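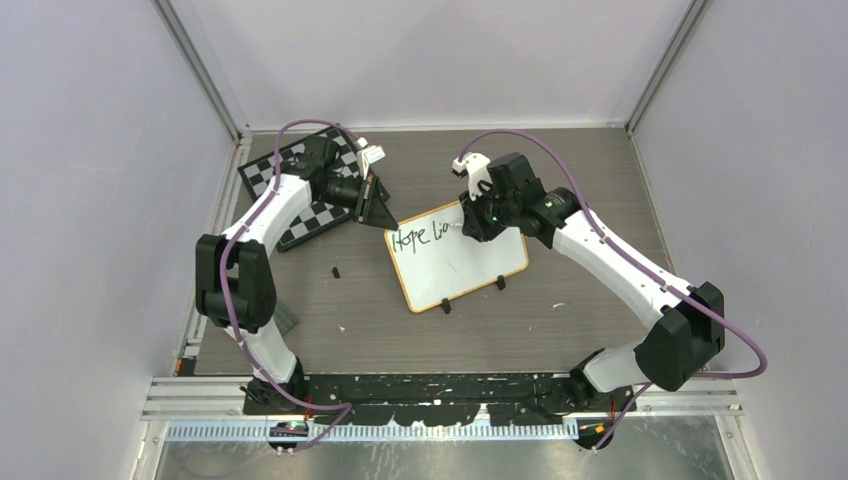

Chapter 5
Shared tasks: automation at the workbench and the people around it

5.1 Scope of the chapter

The earlier chapters treated the automated cell as a closed unit with a defined input and a defined output. In most workplaces it is neither. Parts arrive late, labels are missing, and a task that was written down as one operation is found to contain several. This chapter deals with bench work, meaning work carried out at a table by one person or a small group, and with what happens to that work when part of it is passed to a pair of robot arms.

The case used throughout is the Prornstead site of Gunance, a firm that repairs and relabels measuring equipment for hire. The site employs 598 people. Of these, 15 work in the marking room, where returned items are checked, sorted and given a written or printed tag. Two-arm stations were brought into the marking room in May, under a scheme known inside the firm as Fiadzo. The account given here follows the station records and the shift notes as they stood on July 3, 2024.

5.2 Why handwriting is a useful task

Marking by hand looks simple and is often left out of job descriptions. For a machine it is a demanding operation. The pen must meet the surface at a steady pressure. Too little leaves gaps in the stroke; too much flattens the tip or shifts the board. The surface may lie at an angle to the table edge, as the small white board does at the head of this chapter, and the line of writing has to be planned from the position of the board and not from that of the table.

The gripper adds a further difficulty. An arm writing from the right can cover part of the surface it is about to write on, and a camera fixed near the wrist has a different view from one mounted beside the table. Letters reading "Hope Lio" run up to the gripper in the opening picture, with the marker tip next to the last of them. A person judging the work from a distance must therefore wait for the arm to move clear before the whole line can be read. At Prornstead this waiting time was not included in the first work plan, and it was added after the operators reported it.

5.3 Division of the work

Before the stations arrived, one operator carried an item through all stages. Afterwards the work was divided as follows.

Preparation. The operator clears the table, sets out the board or tag and checks the pen.

Execution. The arms carry out the marking. The operator does not reach into the station during this stage.

Inspection. The operator reads the result, accepts or rejects it, and records any stray mark.

The change in the total hours worked was small. The change in their content was larger. Execution had been the part of the job in which skill was visible, and it was also the part in which operators noticed faults in the item itself. Once it was passed to the arms, those faults had to be looked for on purpose, and a separate check was written into the preparation stage.

5.4 Records and responsibility

Each station keeps a log through a program called Turnico. The log holds the start and end of every run and the reason for every stop. It does not hold the operator's judgement of the result, which is entered separately - a point that caused disagreement in the first weeks, when rejected tags were counted against the person on shift. The rule was later changed so that a rejection is assigned to a stage.

Key terms for this chapter: bench work, execution stage, occlusion, stop reason, stage assignment.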